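Red shirts and the question of the basket

My brother plays in a small league and for the past season he has left his washing at our place. So in August I became the person who knows a lot about red sports shirts. I did not plan this, but I have some opinions now.

First, red. I washed everything together in the first week and two of my good pillowcases became pink. Aliki Manolakis, my neighbour upstairs, told me to wash the red things alone for the first few times, in cold water and inside out. I do it every time now. It costs me one more wash in the week but the pillowcases are safe.

Second, the numbers on the shirts. They do not like heat. I never iron over them, and I do not leave the shirt folded across the number for long, otherwise it makes a line which stays. If a shirt is very creased, I hang it in the bathroom while somebody takes a shower. For the powder I use Nesano, a small spoon and no softener. I tried softener once and the fabric felt greasy to me.

Third, and here we do not agree at home, the basket. I like a round woven one, standing in the middle of the floor, where you cannot pretend you did not see it. My husband prefers a tall box with a lid, because it looks tidy. But in a box with a lid the clothes are forgotten, and forgotten sports clothes have a smell – you can imagine.

The sofa is the real problem. It is grey and soft, and it is close to the basket, so everything lands on it. I have made a rule that clothes may rest on the sofa until supper and then they must go. I break this rule myself quite often. 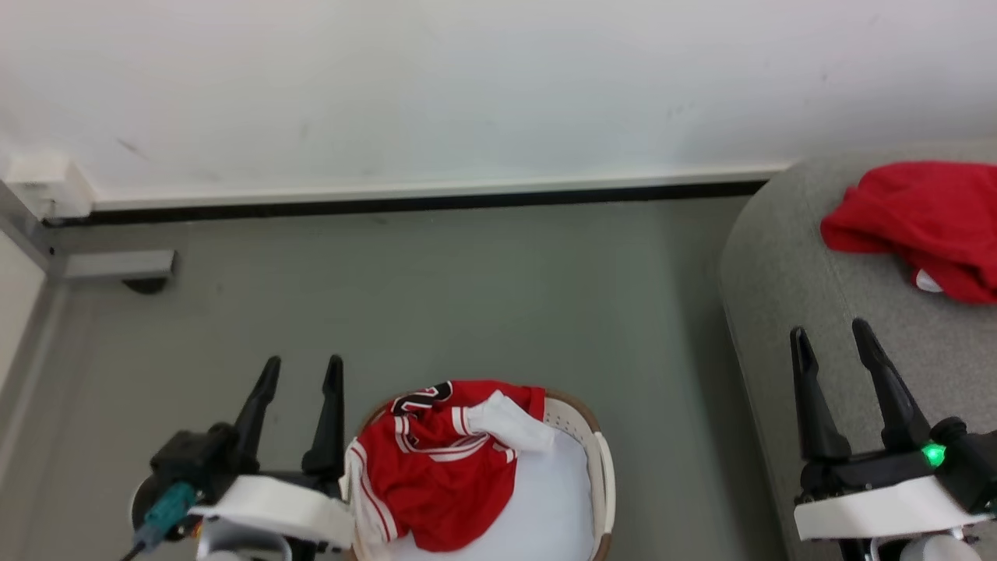
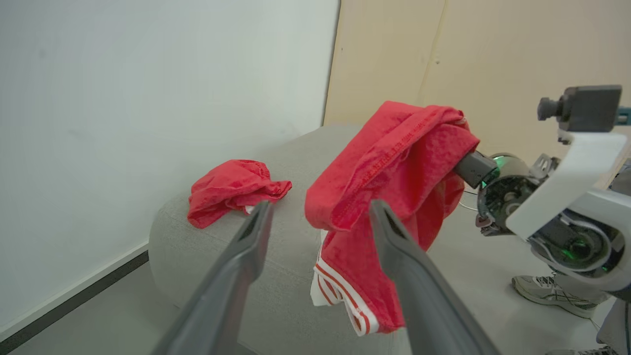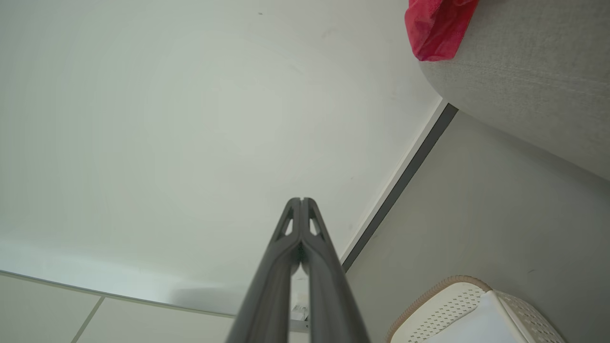
Kariuki Street Letter, No. 78, page 2

I still have not decided what to do with the older shirts. Mwanaisha Ndung'u wrote to me that she cuts hers into cleaning cloths, and they are very good for windows. My brother does not want to hear this. For now they go in a bag on top of the wardrobe, and next week I will ask him again.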